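Chapter 10
Boards and Work Surfaces
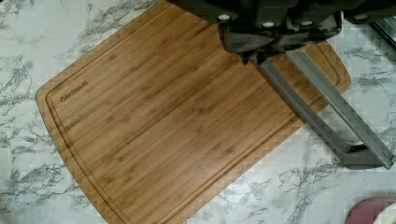 Figure 10.1 Bamboo cutting board with a juice groove, on a marble-patterned countertop.

A cutting board protects the counter and the knife edge. Bamboo boards are made from narrow strips glued side by side. The darker marks across the surface are nodes, the joints of the bamboo stem. A juice groove is a shallow channel set in from the edge. It collects liquid from meat and fruit.

Section 10.1 covers board materials. Section 10.2 covers washing, drying and oiling.

Key terms: lamination, node, juice groove, cross-contamination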